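Lavanya Thevar on pricing short-run packaging

Lavanya Thevar has run estimating at Perico, a contract packer of dry foods, for eight years. Her work is deciding what a job will cost before anyone has agreed to do it. Most of the quotes she issues are for runs of 300 cases or fewer, a size many packers decline.

"The material is the easy part," she says. "Film, board, labels, all of that has a price list. Changeover is where people lose money."

Changeover is the time between the last good unit of one product and the first good unit of the next. Perico logs it by product pair, and the order matters. Going from plain rice to a spiced blend takes a short clean. Going the other way takes 90 minutes, most of it on the hopper and the chute below it.

"If I quote the spiced job alone, I have to decide who pays for the clean after it," Thevar says. "We used to put it in overhead. Then the plain products were carrying the spiced ones, and our plain customers noticed before we did."

The log now holds 571 product pairs. She reviews it each January and removes any pair that has not been run in two years. Estimates for new pairs are built from the nearest match and carry a surcharge until the first run is complete.

Allergens are handled separately. A sesame job is scheduled last in a shift, and the verification swab is billed as a line item. Branislav Šimek, who buys packing for the snack label Folus, objected to that line at first.

"He wanted one number per case," Thevar says. "I gave him one number, and it was higher — I had to cover the swabs he might need. He went back to the itemized version."
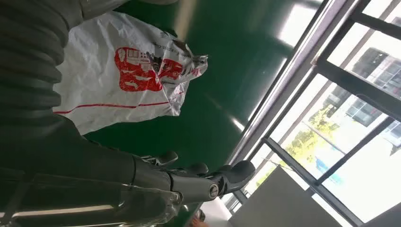 Arm with ribbed cover and clear film wrap.

Asked what she would change in the trade, Thevar names the minimum order. She considers it a blunt tool that hides the real cost from both sides. Perico dropped its own minimum and replaced it with a fixed setup fee, printed on the first page of every quote.

"Some people see the fee and leave," she says. "The ones who stay tend to combine their orders, and then the fee per case is small."

Her next task is pallet storage, which is still billed by the week whether a pallet sits for one day or seven.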